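Jewelry packing, notes from the Marras set

The Marras set closed this month at 289 kept episodes. Sandamali Biswas and I split the teleoperation, and labeling goes through Urkwood as before. The task covers a pink box, a necklace, a stand and a bag, handled by two arms with gloved hands.
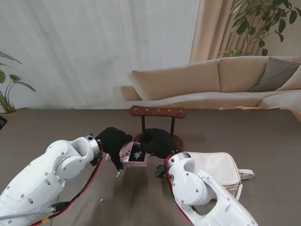 Why keep episodes that contain a mistake?
A policy trained only on clean runs has no data for the state after a bad grasp. We keep an episode if the operator recovers without a reset.

Each episode is cut into subtasks with a start and an end mark. The rule for a start is first contact. Chains are the worst case, as contact is hard to place when the fingers close slowly.

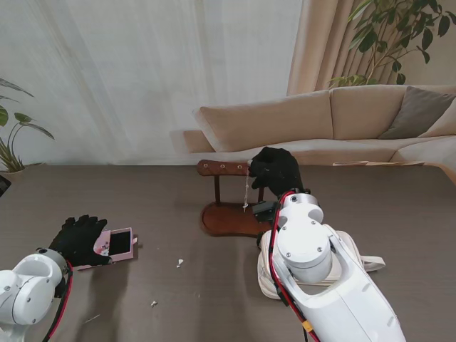
We moved to marking the first frame in which the chain changes shape. Disagreement between labelers dropped enough that I stopped checking every file. Segments now total 1,293, including retries.

Bag segments have their own problem. Fabric sags differently on every run, so I stopped asking operators to set it up the same way. 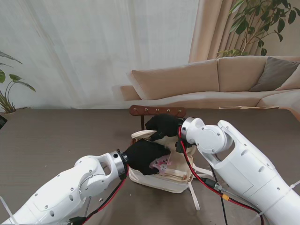 2 min read

Both hands get separate labels. "Hold" is a label too, even where the hand hardly moves. Early versions left it blank, and the model let go at bad times.

Zippers are still thin in the data. I want 70 more episodes before the next training run, with the strap placed in 3 different ways.

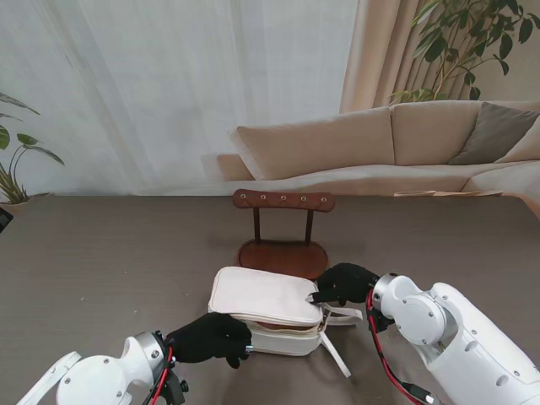
Left hand on the bag, right hand at the zipper pull.

The Drarkholm export script still drops the last gripper value in each episode. Pad it by hand until I push the fix.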